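The Effects of Mr Seixas

The Kilton District Office of Unclaimed Effects wishes it to be understood that the matter of Mr Adalberto Seixas was handled at every stage in accordance with procedure. The present account has been prepared by the Deputy Registrar, Anderson Quintana, at the request of the Registrar, and will be placed with the papers when it has been approved.

Mr Seixas lodged in the upper room at 7 Ingate Street. He gave notice in August, paid what he owed, and left by the evening ferry to Cillau. The landlady, Mrs Lacerda, reported on the Tuesday following that he had left certain articles behind him. She had waited a little before reporting them, as she supposed that a man who had forgotten his shaving things would come back for them. The Office accepts this explanation and attaches no blame to her.

The articles were received at the counter and entered under number 437. They were of small value. There were toilet articles, a comb, two handkerchiefs, a tin with nothing in it, and a letter, sealed and stamped but without an address.

It is the practice of the Office to sort effects by kind before they are shelved. Articles for the body are kept apart from articles for the house, and papers are kept apart from both. Bins are provided for the purpose. The colours have no meaning in the regulations, although the junior staff have come to give them one, and it has not been thought necessary to correct them.
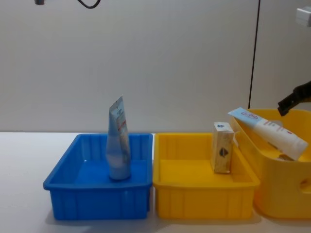 Sorting bins on the white table, with a tube standing in the blue and a small box in the yellow.

The letter presented a difficulty. Under the rules a paper may be opened if by opening it the owner may be traced. The owner in this case was known. It was the person for whom the letter was meant who was not known, and on that point the rules are silent. The Deputy Registrar wrote to Mr Seixas at the only address he had given, care of the harbour office at Cillau, and asked for his instructions.

No reply was received within the period allowed. The Deputy Registrar wrote again. He wishes to record that the second letter was longer than the first, and that it contained some remarks which did not strictly concern the Office. He had mentioned the weather in Kilton. He had mentioned that the lime trees in Ingate Street were to be cut back, and that Mrs Lacerda had not let the room. The Registrar has since observed that public stationery is not supplied for this purpose, and the observation has been noted.

A reply came in the winter. It was written on the back of a harbour form, and is given here in full.

"Sir, I thank you for your two letters. Please throw away the comb and the rest. The tin is a good tin and you may keep it. As to the letter, I wrote it at the table by the window over a good many evenings, and when it was finished I could not decide whether to send it to her upstairs address or simply to take it down to the kitchen. So I put the stamp on to settle the matter, and then it was not settled. If the room is still empty I should be glad to know it. A. Seixas."

The Deputy Registrar considered this reply for the whole of an afternoon. It did not amount to an instruction. It did not name a person. There was, however, only one kitchen at 7 Ingate Street, and the regulations allow an officer to return an article to the premises at which it was found, where no better course presents itself.

He therefore walked to Ingate Street after the counter had closed. Mrs Lacerda received him at the door in her apron. She signed the book on the line he showed her, and asked whether there was anything to pay. He told her that there was not. She turned the letter over, saw that nothing was written on the front, and put it in her pocket without opening it. She then asked him how long a letter took to reach Cillau. He told her that in his experience it depended very much on the person at the other end.

The tin has been retained by the Office and is used for pins. The comb and the handkerchiefs were disposed of in the usual manner. Entry 437 was closed, and was opened again in the spring in order to correct the owner's address, which is now given as 7 Ingate Street, Kilton.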